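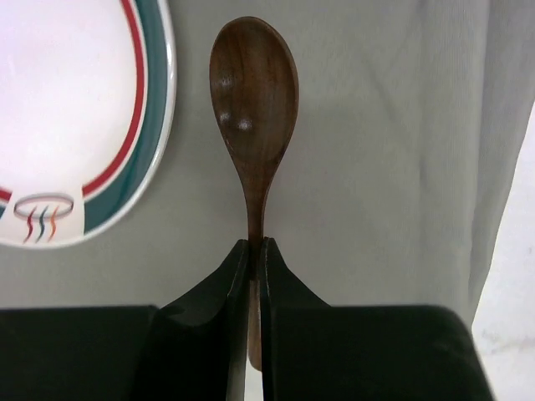 Patch notes for the Fillell update went up this morning and they undersell it. Thread on what changed in the renderer, the shader cache and the save format, mostly from poking at the files. Materials first, as that's the part you see right away. Polished wood used to get one wide smear of light no matter what shape it was. A dark spoon like the one up top has a couple of small, tight whitish highlights near the middle of the bowl, with the grain still readable in streaks along its length. The old shader lost the grain wherever the light landed. The new one keeps it.

Jul 22, 2026. PC build, Livometti launcher, default settings unless I say otherwise. I haven't touched the console versions.

The mechanism is simple. Gloss and base color used to share a texture, packed to save memory, and the gloss channel was compressed hard. They're separate now. Install size goes up by around 53 MB, nearly all of it kitchen and workshop props.

If you use a texture mod that replaces the packed files, it will load without an error and do nothing. The game looks for the split pair first and only falls back if one of the two is missing. Delete both and the fallback kicks in, but then you're back on the old shader for that object.

Shader cache. This is where most of the stutter complaints came from last November, and the fix then was partial. The game compiled at launch but only for the area you last saved in. Walk through a door into a new one and you got a hitch of anywhere from a blink to most of a second.

The update compiles everything at first launch. Expect a progress bar. On my older machine it sat at the same spot for a while with the disk light going, then jumped to the end. Let it run. Killing it partway throws out the whole cache and starts over.

The cache is keyed to the driver version. Update your graphics driver and you do the whole thing again. There is no setting for this.

Ramil Barredo posted frame time captures from the harbor route before and after. The spikes at the three doorways are gone. The one at the ferry ramp is still there, and it's not a shader problem, it's the crowd being spawned in a single frame. Same spike on my machine, same spot.

Frame pacing. The 60 cap now holds a steady 16 and change per frame. Before, it alternated short and long and averaged out to the right number, so the counter in the corner said 60 and it still felt off. If you've been capping it from the driver to get around that, turn the driver cap off. Running both adds input delay.

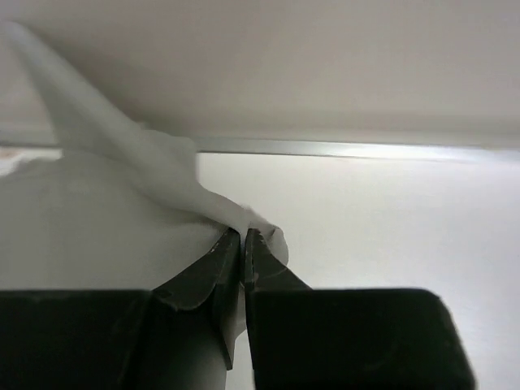
Gripper fingers, dark finish, pale scuffs near one tip.

Input. Controller polling has moved to its own thread. Menus no longer drop presses while the map is loading. Mouse input was already handled that way, so keyboard and mouse players won't notice anything.

The dead zone default changed too, and this is missing from the notes. It's smaller. If your character now creeps to the left when you let go of the stick, that's your stick, and the old default was covering for it. Settings, Controls, Advanced, second slider.

Aim smoothing still can't be turned off. The toggle exists in the config file and is read at startup, and then the value gets overwritten when the first level loads. Elspeth MacRitchie found that in the last version and filed it with Guvemach. Still open.

Now saves. Please back up before you launch the update for the first time. The converter runs on launch without asking and the old files are overwritten in place.

Copy the whole profile folder, not only the files ending in a number. The index sits next to them under a different name, and without the index the game treats every slot as empty. You can rebuild it but it's tedious.

Cloud sync will push the converted saves as soon as you quit. If you play on two machines and only one is updated, the other one will pull saves it can't read. It doesn't delete them, it just shows the slots grayed out. Update both and they come back.

What changed in the format: inventory used to be stored as a full list of every item with every property. Now it stores an item number and only the properties that differ from stock. My oldest save was 2,955 KB and is now 1,481 KB. Load time from the main menu is shorter but I wouldn't have noticed without a stopwatch.

Side effect. Items from mods that have been removed used to stay in your bag as a gray box with a name. There's no stock entry to compare against anymore, so the converter drops them. If you have modded items you care about, reinstall the mod before converting.

Bảo Phan asked whether the Baptista save editor still works. It opens converted files and shows the character page correctly. Inventory page comes up blank. Do not hit save from there, it will write the blank inventory back. Wait for a new version of the editor.
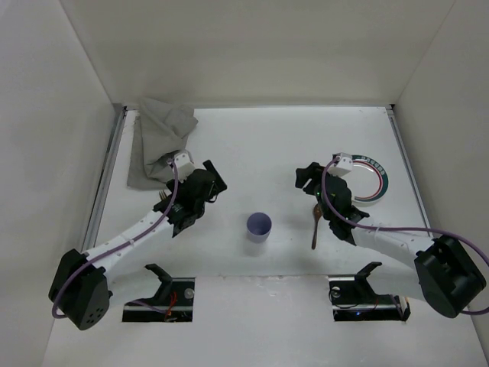
Two arms over a white tabletop, purple cable on the left one.

Networking, briefly. Co-op still uses the host's clock. The update changes how late packets are handled: they used to be thrown away, now they're held and applied in order. Better on bad Wi-Fi. On a very bad connection you'll see the other player stand still and then run through the last second of movement at double speed.

Hosts and guests need the same build. The version check happens after the lobby fills, so you find out late. Check the string in the bottom corner of the title screen before you all sit down.

Replays recorded on the old build will not play back. They store inputs, not positions, and the physics step moved by a tiny amount when they fixed the pacing. A replay starts fine and then drifts. Yannick Renaud ran a few of his and the longest survived until the second bridge before his character walked into the river.

For speedrunners: the category mods haven't said how they'll split the boards yet. The door hitches counted toward real time, so the new build is faster on any route with a lot of doors. In-game time paused during the hitches and shouldn't move. I'd stay on the old build until there's a ruling. It's in the launcher under Properties, Branches, and the name is the previous version number.

You can keep both builds if you move one folder out of the library before switching branches. The profile folder is shared, though. Launch the new build once and your saves are converted for both, and the old one can't read them. See above about backups.

Audio. The footstep sounds on wood and stone were swapped in the cellar area for the whole life of the game. Fixed. I got used to it and now it sounds wrong.

Accessibility. Subtitle size goes one step larger. Background box has its own opacity slider. Color filters now apply to the map, which they didn't before, so the route lines are finally distinct with the second filter on.

Known problems I can reproduce so far: alt-tab in exclusive full screen loses the color profile until restart. Photo mode resets the depth slider when you rotate. The workbench tooltip stays on screen if you close the bench with a controller and open the map within a second or so.

One I can't reproduce: a crash on first launch after the shader bar finishes. Anneliese Weidemann has it on two machines and I have it on none. Both of hers have the launcher on a different drive from the game. If you have that crash, reply with your drive layout and the last line of the log. The log is in the profile folder, under a folder with today's date.

Correction to the dead zone post — it's the third slider. The second one is the outer edge. Don't set that to zero.

Someone asked about memory use with the split textures. Slightly higher at the top texture setting, no change that I can measure on the two below it. If you were fine before you're fine now.

Also yes, the new wood shader applies to the boat. The deck planks look very shiny at sunset. Turning reflections down one step takes care of most of that.

Going to run the ferry ramp capture again with crowds on low. Will add it under this post.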